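From: Nkechi Okonkwo
To: Trekano small theater list
Date: August 23, 2021
Subject: Re: covering a cast of ten with no money for swings

Sidra Yousafzai wrote:

> Hello all,
>
> We're putting up a musical in October at the Stenell, 119 seats, cast of 10, and for the first time our producer wants real cover for everybody. In the past we've had the director walk on with the script if someone lost their voice. It was fine for a two-hander. It is not going to be fine for a show where six people sing in harmony while pushing a staircase.
>
> We can't afford full-time swings. We might be able to stretch to two people on a small fee. The band is 3 players and I'm told they're "sorted" but I haven't asked what that means.
>
> Has anyone here done internal covers (cast members covering each other) in a show this size? What did you do about rehearsal time? And how do you tell an actor they're covering a part they auditioned for and didn't get? That last one is keeping me up at night more than the budget is.
>
> Thanks,
> Sidra

Hi Sidra, hi everyone,

Oh boy, yes, we've done this! Twice, once badly. I stage managed both, so take what follows as the view from the headset. Ho-yin Chung was music director on the second one and is on this list, so he can correct me about anything with notes in it.

Short version: two offstage swings plus internal covers will work for ten, if you accept that some combinations of absences simply cancel the show. Write those combinations down early and get the producer to agree to them while everyone is healthy and in a good mood. Ours was "any three, or both of the leads, or either lead plus the piano." We had it on one sheet of paper with the producer's initials on it and I can't tell you how much calmer I was every afternoon when the phone rang.

Now the long version, sorry in advance.

The first time, we did what most people do. We took the cast list, drew arrows from person to person until everybody had an arrow pointing at them, and felt very clever. What we hadn't done was follow the arrows along. If our Mayor was out, the Baker went on as Mayor. Great. Then who's the Baker? The Baker's cover was the Mayor. (Yes, really. It had been on the wall for a month.) So before you announce anything, take each person out one at a time and say out loud who is standing where in every number. Then do it again with pairs. It took me an evening and a pot of tea and I found four holes, one of which was that the only person who knew how to unlock the trap was also the only cover for the person who went down it.

Second thing is tracks, and I'd separate them from parts in your head right from the beginning. A part is the lines and the songs. A track is everything a body does from the half hour call to the bow, so who takes the lantern off, who holds the curtain back for the person with the tray, who moves the left side of your staircase. Learning the part is the bit actors will happily do at home. The track they can't learn at home, and it's where people get hurt. I now ask each performer to write out their own track after the first full run, in their own words, and hand it in. They grumble. Some of them are gorgeous little documents and some are six words long, and you sit down with the six-word people at the coffee break and ask them what happens next until they've talked their way through it.

I typed all ours up in Praruvent, which a couple of people on here use for calling sheets. You can do it just as well in a plain spreadsheet. One row per cue point, one column per track, and print it landscape or you'll go blind.

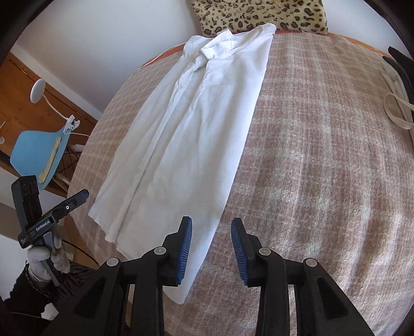
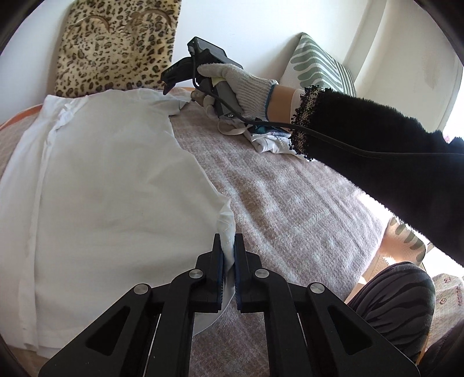
On rehearsal time. We had 40 hours set aside for covers on the second show and we used all of it, and I would have liked more. What I'd do differently is start sooner. We waited until after opening because that's how the big houses do it, but the big houses run for months! If you've got a three-week run, a cover rehearsal in week two is a museum visit. Start the week before tech. Even one afternoon where the covers walk the show with a piano and no one watching makes a huge difference to how they look at the stage during tech itself, when they're sitting around anyway and could be learning something.

Also, please pay for that afternoon, or feed people, or both. I know what your budget looks like because I know what mine looks like. But the internal covers are doing two jobs and they'll notice if one of them is treated as a hobby.

Your swings should be watching from the house for at least a couple of runs and then from the wings on each side. From out front you learn the shape of it. From the wings you learn that the guy with the tray comes through at a dead sprint and you had better have your elbows in. Kam-wah Kwok swung for us and kept an index card for each track, tucked in an apron, and went on for five different people over the run, one of them with no notice in the middle of the first act. I called the rest of that show with my heart in my mouth and there wasn't a single late cue. The audience had no clue.

Harmony singing. This is Ho-yin's department but I'll pass on what he did, which was to decide ahead of time what the chords could live without. In six-part writing there's usually a line that's doubled in the band or that nobody out front will miss, and he marked the score so that when we were one down, everyone else stayed exactly where they were. The thing you want to avoid is four people all being helpful and jumping to the missing note. (We had that. It was loud.) If you're two down he had a second version, four parts, that we sang through maybe three times in total. We used it once and it held.

And please do go and ask what "sorted" means. With a band of three, losing one is losing a third of your orchestra. On our first show it meant that the bass player had a friend. The friend had never seen the book and was in another state that weekend. At the very least, get a name for each chair, get the parts sent to those names, and have each of them sit in the pit next to the regular player for one performance. Drums especially, if your drummer is catching anything physical on stage. There'll be pencil marks in that part that mean nothing to anyone else.

Okay, the hard one. How to tell somebody they're covering the part they wanted.

I don't think there's a painless way, but I've seen it done in a hallway and I've seen it done properly. Do it before the cast list goes out, by phone or in person, and have the director do it, not the stage manager and not an email from the producer. Say it plainly: you're playing this, and we'd like you to cover that. Then let them think about it overnight. They have to be allowed to say no, and it has to not cost them the job they've already got. Kourosh Karimi directed our second one and he had two people turn down a cover, and both were lovely about it and did the show, and we moved the arrows around.

What went wrong on our first show was that it got dressed up as a promise. Somebody said "I'm sure you'll go on at some point," meaning it kindly, and then everyone stayed healthy for the entire run and there was a very sad face in the dressing room by closing. If you can possibly manage it, schedule a cover performance. One matinee, announced, cheap tickets, friends and family. We did ours at the Mabuza, where the manager let us have the early slot, and it was one of the nicest afternoons I've had in a theater. It also meant that every cover had done it once for real with people watching, which you can't fake in a rehearsal room.

Odds and ends while I'm here:

Put the cover names in the program from the start. It costs you one line and saves you stuffing slips.

Decide what time is too late to call in sick, and who gets the call. Ours was two hours before the half, to me, by voice. No texts. I've slept through texts.

Fight call and lift call happen again with the new person, every time, even if it's only a slap. I held the house for it once and I'd do it again.

Tell the lighting operator. I forgot this one. Our cover for the lead was a good foot shorter and spent her big solo lit beautifully from the eyebrows up.

Mics: figure out whether the mic belongs to the part or to the person, and write it on the pack. Your sound op will love you.

I'm happy to send my blank track sheet and the cancel-the-show page if they'd be useful, just write me off list. The sheet's built for a cast of eight so you'll need to add columns. And Sidra, what is the staircase like, is it on casters with brakes or are people just leaning on it? If it's brakes, I'd want a named person on each brake in every version of the show, and that might change who can cover whom.

Nkechi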